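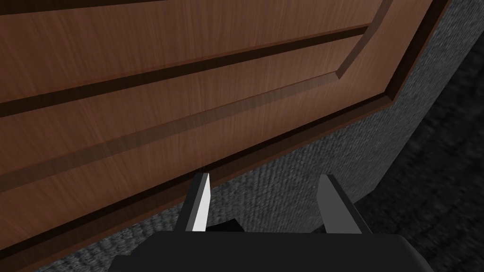
Mineral moon – how much saturation is too much??

Tarberg Astro Forum > Lunar and Planetary > Processing

dustymare
28 Oct 2021

ok so finally got a usable set on the moon from Tamihana, four nights of cloud before that. 130 mm newt, Vodside color cam, kept 383 frames, stacked in Golside. Detail is fine for my scope. Problem is color.

Pushing saturation to bring out the blue/orange in the maria. Tranquillitatis goes blue really nicely, Serenitatis more tan, you can see the edge where they meet. Great. But then the highlands go pink, and the limb gets a red rim on one side and blue on the other. One big saturation boost vs lots of small ones? And where do you guys stop

plateau_dweller

Small ones. Always small ones. Bump, light noise reduction on the color only, bump again. One giant shove just gives you confetti.

Red on one side and blue on the other isn't saturation though. That's your channels not lined up. Atmosphere acts like a prism, worse when the moon's low. How high was it?

dustymare

low. maybe a fist and a half over the trees. had to be up for work

plateau_dweller

There you go. Split to R G B, line up R and B on G, put it back together. Golside has an align button under the channel tab but it only does whole pixels, last I looked. Go do it on a copy enlarged to double size, then shrink back down.

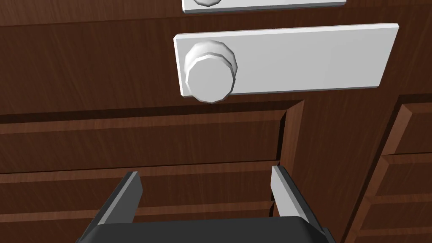 Do that before you touch saturation at all, otherwise you're boosting the fringe along with everything else and it never comes out clean. Craters near the edge will show it first. If you see a red lip on one wall and blue on the opposite one, keep nudging.

oldterminator

Unpopular opinion I guess but I don't get the point of these. Moon is gray. Brownish gray if you're generous. I've looked at it for a lot of years and never seen a blue sea on it. Then the pics get passed around without a word about the processing and people at outreach ask me why it doesnt look like that in the eyepiece.

slowmotion_south

The color is real tho. It's tiny but it's there – bluer areas are basalt with more titanium, the orangey ones have less. Turning it up doesn't invent it. Same as stretching contrast on anything faint, and I never see you complain about galaxies.

oldterminator

Galaxies are faint. Moon is bright enough to wreck your night vision. Different thing. Also half of what I see posted is just bad white balance turned up to eleven, purple highlands and all. What titanium is that then

plateau_dweller

He has a point about white balance. If you start with a cast you end with a louder cast. Before boosting, average over the whole disk should be near neutral in all three channels. Check the histograms, peaks should sit more or less on top of each other.

dustymare

so thats the pink highlands?

plateau_dweller

Bet on it.

kettlefog

jumping in, I use mono with filters so no bayer stuff, but – do the color part on a BLURRED copy. Eye doesn't care about color resolution. Keep your sharp stack as luminance, blur the color layer a few pixels, saturate that as hard as you dare, combine as LRGB. Noise problem mostly goes away. I did mine like that in May, moon was way higher for me then which helped

slowmotion_south

+1 on this, except watch the bright rays. Tycho rays turned cyan on me when I combined cause the luminance was already close to clipping. I pull the highlights down first.

Also dont sharpen the color layer. Ever. I know Golside sharpens by default on export, turn that off, 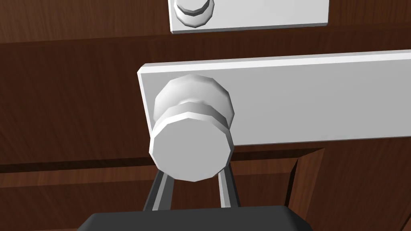
it's a checkbox at the bottom and it likes to come back on when you load a new stack. Drove me nuts for a whole evening.

dustymare

ok update. Re-did it. Channels aligned on the enlarged copy, red needed a real shove, blue less. Balanced on the disk average. Blurred color layer, then four small bumps instead of my one huge one. Rim is gone, highlands are a sort of warm cream now. Still some blotches down south that I think are just noise

kettlefog

blotches = more frames. or more blur. how many did you throw out

dustymare

didnt write it down. wind was shaking the tube so plenty

oldterminator

Cream I can live with. Put "enhanced color" in the title when you post it and I'll shut up. Next to a plain version would be even better.

slowmotion_south

Side by side is a good idea for once. I'd want to see the straight one too, shows how much pushing it took.

plateau_dweller

Agree. And wait till it's higher next time, realy. Aligning channels fixes the shift between colors but not the smear inside each one. You'll get more out of an hour's wait than out of any slider in Golside.

dustymare

will do, both versions going up in the lunar gallery tonight if the upload behaves. labeled, yes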